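**Two-armed coffee rig learns from its own resets, Rilstead group says**

Short one from the Himusum project. Capsule machine, glass, two arms, and a training method that keeps the failed runs insted of binning them. 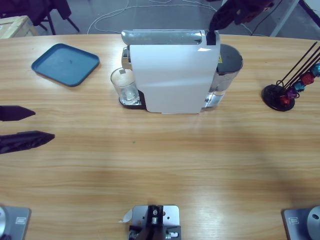
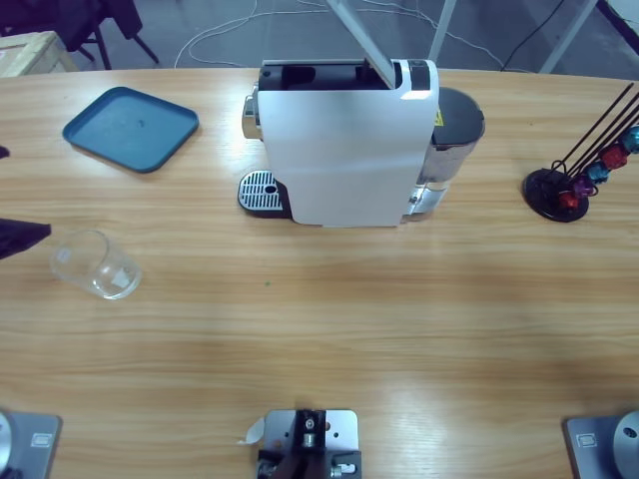
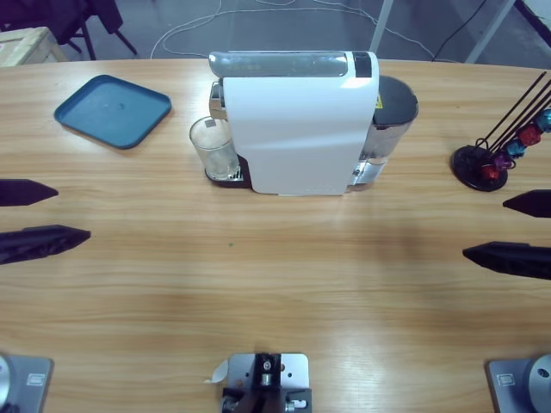 Work at the coffee table, Himusum project.

RILSTEAD, January

Most groups throw out a bad demo. Ecaterina Husar's team kept theirs: 1084 runs in all, 237 of them failures. A tipped glass, a lid left open, a capsule dropped short. Each one got tagged at the moment it went wrong, then paired with a human-driven recovery from the same spot.

Result, per a draft report out this morning: the policy trained on the mix finished 276 test brews. Same network, clean demos only, same number of tries, got nowhere near it. Draft doesnt give the second figure yet. Husar says it will be in the final version.

Hardest step is still the lid. "One arm on the lever, the other has to stay out of the way," said Darius Enache, who ran the tests. Glass placement second hardest, clear glass being tough on the depth estimates.

Training took over 656 hours of compute. Nana Kwofie wants that halved before the method moves to the Gondano site, where the arms will get a different machine and different cups.

Code to follow, no date set.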